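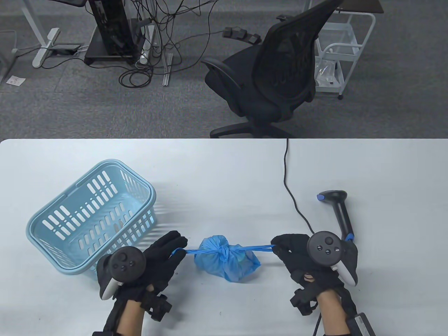 Sep 17, 2025

Compost leachate, Pravdale samples, second round.

Collected 58 jars from the Bovmont shed this morning and logged them before lunch. Two lids were cracked, so those jars went in the reject bin and are struck through on the sheet. The rest are on the Kubo rack, lower shelves, sorted by pile number.

Filtered the first batch through the coarse paper. Slow going – the pile 4 liquid is thick and clogs after the second pour. Changed to the pleated filters and got through it by three. Each sample made up to 500 ml with deionized water. Keep using this volume for the whole set, even where there is enough liquid for more.

Conductivity on jar 323 read high on both tries. Rinsed the probe, ran the standard, standard was fine. Left it flagged. Could be the food scraps that went on that pile in early September, or the jar was not clean to start with. Need to check the wash log.

Kitchen waste for the new pile: bags stay tied until weighing, then weigh again empty. Last time the bag weight was left in and the totals were off.

Clokus meter needs a new battery cover. Taped for now.

To do: pH on all of pile 2, reorder pleated filters, ask Bovmont for the turning dates – the sheet they sent stops at pile 6.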